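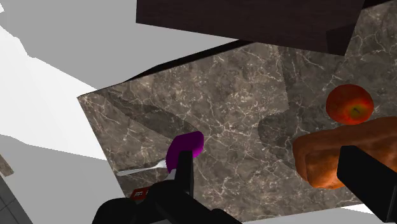 Speaker notes, short film evening at Orura
Talk runs before the second half of the program. Lights stay half up.
Feb 16, 2026

Start without the clip. Say hello, say thanks to Orura for the room, then go straight in.

I make short films, mostly under twelve minutes, and I have been asked to talk about sound. The film you will see after the break is called Fotitz. It is nine minutes long and it has 14 lines of dialogue. Everything else you hear was recorded after the shoot or pulled from somewhere else. I want to talk about how that was done and what I would change.

Pause. Ask who in the room has edited sound before. Wait for hands.

Part one: what we had at the end of the shoot

We shot Fotitz over six days in January, in a rented house near a main road. I picked the house for its windows. I did not listen to it before signing. The road came through every take, and the fridge could not be switched off because the owner had food in it. By the end we had 275 takes with sound attached. I went through all of them with headphones on and marked the ones I thought were clean. There were very few, and most of those were people breathing.

So the choice was to shoot again or to build the sound from nothing. We had no money to shoot again.

Play clip one here. Production sound only, 40 seconds. Let it finish. Don't talk over it.

Part two: room tone

Room tone is the sound of a place with nothing happening in it. Most of you know this. You record a minute of it in each room and lay it under the cuts so the joins don't show. We recorded ours at two in the morning, when the road was quiet, and it did not match the daytime dialogue at all. Every line had traffic behind it and then the traffic stopped dead at the end of the sentence.

What fixed it was adding traffic. I recorded the same road from the upstairs window for an hour and ran it under the whole kitchen scene, a little louder than the real thing. Once the road was always there, people stopped hearing it. I showed that version to friends and asked what they noticed, and they talked about the story. 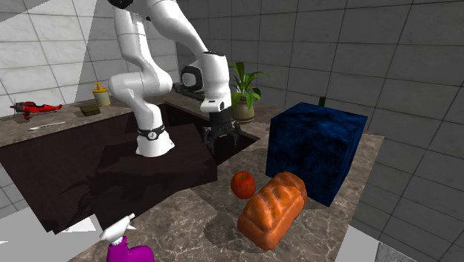 Footsteps took longer than anything else in the film. A step has a heel, a toe and some cloth in it, and all of them change with the floor. I work with a fixed distance between the microphone and the thing making the noise, and I hold the height the same for a whole reel. If the microphone drifts, the steps get closer and farther away while the actor on screen stays put. My stand was a poor one and it sagged. What I wanted was something like that white arm on its dark pedestal, coming up from a solid base and bending back down over the counter. A boom should hang in that shape, with the weight at the bottom and the working end pointing down at the surface. I ended up using a heavy light stand with a sandbag on it. I measured down to the floor with string before each session and taped the string to the leg so it couldn't get lost.

Shoes: I used three pairs. The leather ones were too loud. Sneakers on a ceramic tile gave me the sound for the hallway, even though the actor is wearing boots.

Play clip two. Footsteps alone, then with picture. Ask the room which pair of shoes. Don't spend long on it.

Part three: the library

I get asked whether I record everything myself. No. I had help from a sound library called Purneo, which has a search page that is slow but does the job. I downloaded 913 files for Fotitz and used a small part of them. That was too many. I would search for a door, get forty doors, and take all forty because I didn't want to decide that night. Then I had to listen to forty doors the next morning.

If you use a library, rename the files the day you get them. Put the room in the name, then the object, then whether it is near or far. I did it late and lost most of a week.

One more point on libraries. A recorded door has its own room around it. If that room is bigger than yours, the door will sound wrong however much you turn it down. Look for dry recordings and add the room yourself.

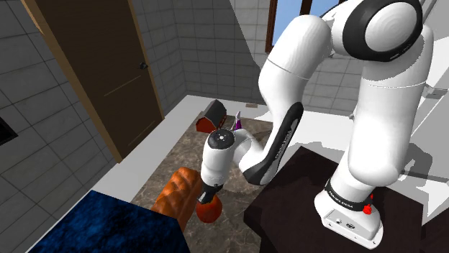 The front door in Fotitz is a good case. It is made of four files. The latch is from the library, the hinge is my own bathroom cabinet slowed down, the thud is a phone book dropped on carpet, and there is a bit of the road that gets louder for a second when the door opens. Take any one of them out and it sounds thin. I tried a fifth layer, keys, and it was too busy.

Play clip three, the door. Layers one at a time, then together. Tech desk has the stems in order.

Part four: the mix

We mixed at Akinola, a small studio with one room and good speakers. We had two days. The session had 679 separate clips in it when I walked in, and the mixer asked me to go away and cut it down before he would start. He was right to ask. Half of them were doing the same job as something else.

Things I would tell anyone going into a first mix:

Bring a printed list of the scenes with the one sound that matters most in each.

Listen once on a phone before you sign off. Two of our lines could not be understood on a phone and we brought them up.

Leave silence for the second day. By the first evening I wanted everything louder. The quiet stretch before the last scene was put back the next morning.

If time is short, skip the next bit and go to questions.

On cost: the studio was the biggest bill. The recorder was borrowed. The library was a monthly fee and I forgot to cancel it, so check that.

Questions. Repeat each one into the microphone for the back rows. If asked about music, there is none in the film, and the song over the end credits was cleared for festivals only.

Remind them the bar closes when the film starts. Film is on the house drive, second file. Check the level with the desk before the break.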